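## 4. Setting up a chore station (lids and containers)

Covers the lid task only. Folding is section 5, wiping down is section 6 and still half written – ask at Teltville if you need it sooner.

Before you start, a word on what to expect. People read the Plelura leaflet and think the thing will clear a kitchen by February. It won't. Putting a lid on a tub is a fair test of where machines have got to with housework: fine on a good day, hopeless if the lid is see-through and the sun has moved. Set up with that in mind.

### 4.1 The table

1. Pick a table you can walk round. White is OK, matt is better. Glossy tops throw back the ceiling lights and clear plastic dissapears into the glare.
2. Wipe it. Dry it.
3. Put out only what the task needs. Tub, lid, one or two bits of clutter if the task sheet asks for clutter.
4. Leave a gap in the middle wide enough for both grippers to open fully without knocking.

**Note:** flat thin things (rulers, strips, card) are a task of their own, see 4.4. Don't mix them with scored lid runs unless the sheet says so.

### 4.2 The hand grippers

All demonstrations are done by a person first, with the hand-held grippers. The arm learns from those. Bad demonstration, bad arm.

1. Check both tips. Loose tip – stop, push it back on, check again.
2. Open and close each gripper 6 times. Should feel the same every time. If it grates, swap it out.
3. Sit or stand, your choice, but keep to it for the whole batch.
4. Bring the jaws in from the side, low, slowly. Slower than you'd do it at home.
5. Hold still for 2 seconds before the first move and again at the end.

**Caution:** keep your other hand off the table. A bare hand steadying the tub spoils the run, the arm hasn't got one.

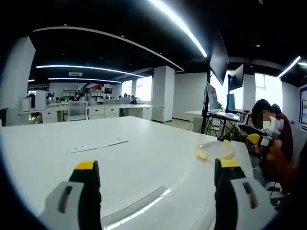
If two of you are working the same table, agree who goes first and say it out loud. Crossed grippers are the commonest reason we bin a batch at Treloar. Second commonest is chatting.

6. Pick up the lid by the rim, never the flat.
7. Line up, lower, press at two oposite points. Let go.
8. If you miss, carry on and correct it. Don't restart. The arm needs to see a miss being put right, it will miss plenty itself.

### 4.3 How many

28 clean runs per lid. Misses you put right count as clean. Drops on to the floor don't.

Change the starting spot between runs, a hand's width is enough. Turn the lid too. Blinds down if the sun gets on the table part way through, and write on the sheet that you did it.

### 4.4 Flat things

Still not reliable. The arm can slide a strip to the table edge and take it from there, slow but it goes. Lifting it straight off the surface – mostly no. Please do both ways when demonstrating and mark which is which.

### 4.5 Trying it on the arm

1. Clear everyone back behind the tape.
2. Red stop button in reach of whoever is running it. In reach means arm's length, not across the room.
3. Load the batch, half speed only.
4. Let it try. Hands off, even when it's painful to watch.
5. Write down what happened in plain words. "Pushed tub over" is useful. "Failed" isn't.

**Caution:** don't put full speed on for visitors. The Tornanach unit cracked a tub that way and we were picking bits out of the rail all afternoon.

**Note:** if it gets the lid on but not clicked down, that's a part pass. Use the P box. A person would finish it with a thumb and for now a person still has to.

Packing away is in 4.6, next page. Grippers go back in the case closed.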